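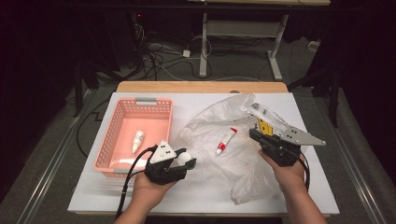

How often should you replace a cabin air filter?

Every June, before the A/C gets serious. On most cars the filter hides behind the glove box, which has to come off first and will make its feelings known.

Empty the glove box. All of it, even the napkins. Squeeze the sides, let the door drop, and slide the old filter out level so the leaves stay on it.

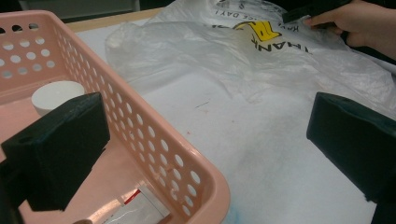
Check the airflow arrow before the new one goes in. I put mine in backward for 2 years and blamed the car.

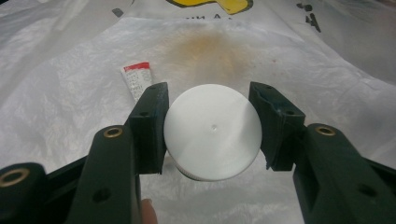 Small parts and where they end up.

Filed under: Car Care, Cheap Fixes
7 shares | 2 comments

Ya-wen Chow: Mine had a mouse nest. Worth checking.

Mudbridge207: Arrow points down on mine, if that helps anyone.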